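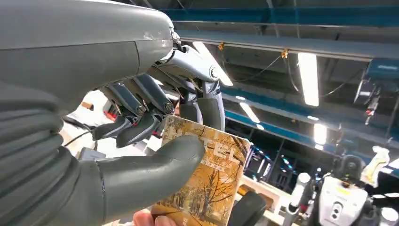 Search this site: topics, people, machines

Why the Robot Would Not Let Go

Robots that work near people need to be good at two jobs. One is picking things up and the other is giving them back. The second job sounds easier, but a lot can go wrong with it. This page is about a time when a robot hand held on too long, and what the people in the workshop did about it.

The workshop belongs to a company called Zirkmont. The people there were teaching a robot to take a book from a person and then hand it back. They had named the project Plodalura. A paperback is a good thing to practice with. It bends a little, it has a smooth cover, and it doesn't break if it is dropped.

How a robot hand holds a book

Your hand has muscles that pull on your fingers. Many robot hands have small motors instead. The motors move rods or cords, and those make the fingers bend. The fingers are made of stiff parts joined together, so they can curl the way yours do.

A robot doesn't feel a book the way you feel it. It gets numbers from sensors. One number might say how far a finger has bent. Another might say how hard the motor is working. The computer reads these numbers many times each second and decides whether to squeeze more, squeeze less, or stay still.

When you hand a book to a friend, you wait until you feel your friend pull. Then you loosen your fingers. The Plodalura robot was supposed to do the same. If the book was pulled, the hand should open.

What went wrong

It was late in the morning, in January. Austra Toom was working with the robot and had already done the test 38 times. Each time, she pulled on the book and the hand opened.

The next time, she pulled and the thumb pressed harder. She pulled again, and it pressed harder again. The book started to bend. The tip of her first finger was caught between the thumb and the cover.

She called out "Stop!" and Lorenz Widmer pushed the stop button. This is a big button that cuts off the power to the motors. With the power off, the fingers went slack and she slid her finger out. It was pinched and red, but the skin was not broken. She held it under cold water and was fine by lunch.

Why it happened

The robot's program had two rules. The first rule said, "If the book is slipping, squeeze more." This kept the robot from dropping things. The second rule said, "If a person pulls, let go."

To the sensors, slipping and pulling can look almost the same. In both, the book moves away from the hand. The program told them apart by speed. A slow move meant slipping. A fast move meant a person was pulling.

Austra had been pulling fast all morning. That time she pulled slowly. The robot read it as a slip and squeezed. When she pulled again, the robot read that as a bigger slip and squeezed more.

Engineers call this a feedback loop. Something happens, the machine reacts, and the reaction makes the same thing happen again, only stronger. You may have heard one when a microphone is too close to a speaker and it starts to howl.

How they fixed it

The team stopped using the hand for 11 days. They made these changes before starting again:

- The hand now has a limit on how hard it can squeeze a book. At the limit it stops squeezing, even if the book is slipping.
- If the book keeps moving away after the first squeeze, the hand opens. Dropping a book is better than pinching a finger.
- People hold the book by the bottom, well away from the thumb.
- A second person stands next to the stop button during every test.

Then they ran the test 2000 times with a machine pulling the book. It pulled fast, slowly, sideways and in little jerks. The hand dropped the book six times. It did not squeeze past its limit in any of the tests. After that, people took turns with it again.

If you meet a robot

Some museums and schools have robots you can shake hands with or pass things to. Ask the grown-up in charge before you touch one. Keep your fingers out of the joints, where parts fold together. Find out where the stop button is and who is going to press it. If something feels wrong, say "stop" loudly.

Words to know

Sensor: a part that measures something and sends the number to a computer.
Grip: how firmly a hand holds a thing.
Feedback loop: when a reaction causes more of what started it.

Last updated in January

Comments

mrs_vasiliauskas: I read this to my class at Grorkuncombe. They wanted to know if the book was okay.

Peregrine_dad: My son asks why they didn't use a machine to pull the book from the beginning. I couldn't answer him.

tomato7: our microphone did the howling thing at the talent show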